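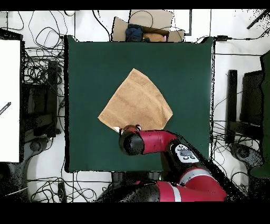

How to Compare Two Grippers on a Towel Folding Task

Many people who start with a robot arm test the gripper on a wooden block or a plastic cup. This is fine for the first day. But if you plan to work with cloth, a block will tell you very little. Cloth is thin, it lies flat, and it changes its shape as soon as you touch it. In this tutorial I explain how I compare two grippers on one folding task, with one arm and one small towel. You can do the full comparison in one long afternoon.

I wrote the first version of this page for my colleague Chenxi Lei, who joined our group in Saltport in August and asked me the same questions that I had asked a year before. I have added the parts that she found were missing.

What you need

One arm with a gripper mount you can change. The arm must be the same for both grippers.
Two grippers. I compared the Stallell two-finger gripper with the Kasico soft pad gripper.
A small towel, the cheap kind. Wash it one time before the first use.
A dark cloth or mat for the work area. Green works well with a light brown towel.
One camera above the work area, fixed, looking down at the table.
A notebook, or a simple text file.

The Kasico cost us 249 dollars. The price of the Stallell was included with the arm, so I can not say what it costs alone.

Step 1. Prepare the work area

Lay the mat flat and fix it from below with tape. If the mat can move, you will measure the mat and the gripper together, and later you can not separate them. Choose a mat with some friction but not too much. On a very smooth surface the towel slides away from the fingers, and on a rough one it sticks and makes waves.

Check that the arm can reach all four corners of the mat with the gripper pointing down. With the longer of the two grippers this is often a problem at the corner which is nearest to the base, where the elbow has to bend a lot. Do this check with the longer gripper first.

Step 2. Set the tool length

Each gripper has its own length, and the controller must know it. I measure from the mounting plate to the end of the fingers when they are closed, and I write the value in the tool settings. Then I bring the gripper down slowly over the mat until a sheet of paper can just move under the fingers. I save this height as my zero.

Please do not skip this when you change from the first gripper to the second. I did it once. The fingers went 62 millimeters too low and the arm stopped with an error, and I was lucky that the wrist was not damaged.

Step 3. Choose one fold and write it down

A common mistake is to let the operator decide the fold each time. Write the fold in one or two sentences and keep this paper near the arm. My fold is: "Take the near right corner, lift it, and bring it over to the far left corner. Open the fingers, move up, go home." The result should be a triangle, more or less.

Then decide what counts as success. For me, the fold is good if the moved corner lies within two finger widths of the other corner, and no part of the towel is still hanging on the gripper after it opens. This second condition is important with soft pads, as you will see.

Step 4. Make the first slow runs

Run the fold at a quarter of the normal speed, and keep your hand on the stop button. Look at the fingers from the side, at the height of the table. The overhead camera does not show well if the fingers press on the towel or stay above it.

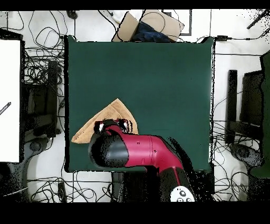
Gripper pointing down at the folded towel. The wrist covers part of the fabric in this view.

This hidden part is a real difficulty if your program uses the overhead camera to find the corner. When the arm is low, the camera sees the wrist and not the towel. I solve it in a simple way: the program takes its picture when the arm is at home, finds the corner, and then moves without looking again. A second camera on the wrist is better, but for a comparison of grippers it brings one more thing that can go wrong.

Step 5. Do the test runs

I do 30 folds with the first gripper, then 30 with the second, and on another day I repeat them in the opposite order. The towel becomes softer when it is handled many times, so the second gripper always gets an easier towel. Changing the order helps with this.

Between the runs, put the towel back flat and pull the corners with two fingers. Try to do it the same way each time. My colleague Darius Chiriac uses small pieces of tape on the mat to mark where the corners go, and I have copied this from him.

For each run I write four things: the gripper, good or bad, the reason if bad, and a short note. The reasons I use are "missed the corner", "took two layers", "dropped", and "did not release".

Step 6. Read your results

Do not look only at the number of good folds. In my test the two grippers were quite close in this number, but the reasons for the bad folds were different.

The Stallell missed the corner more often. Its fingers are hard and narrow, and if the height is wrong by a small amount, they close above the fabric. When it had the corner, it almost never lost it.

The Kasico found the corner easily, because its pads push the fabric together before they close. But it did not always let go. Sometimes the towel stayed on one pad and came up with the gripper, and the fold opened again. I added a short pause of 900 milliseconds after opening - and a small move sideways - and after this it was much better.

Common problems

The gripper takes two layers. Your zero height is too low, or the fingers open too wide before the grasp. Try to open them only halfway.

The towel moves as a whole. The arm is dragging and not lifting. Add a point in the path directly above the grasp, so the first movement goes straight up.

The cable pulls the wrist. Gripper cables are often too short. Leave a loose loop at the elbow and test it at the far corners before you start counting.

The camera finds a false corner. Remove the shadows first, then check the color limits. A fold line in the towel can look like an edge to the program.

Which one to choose

For towels and other thick cloth I now use the Stallell, with a careful height setting. For thin cloth, such as a handkerchief, I would take the Kasico with the longer pause. I have not tested them on wet cloth, and I would not trust my results for this.

If you use the Bogdan controller, remember that it keeps the old tool length until you restart it. Change the value, save, restart, and do the paper check again.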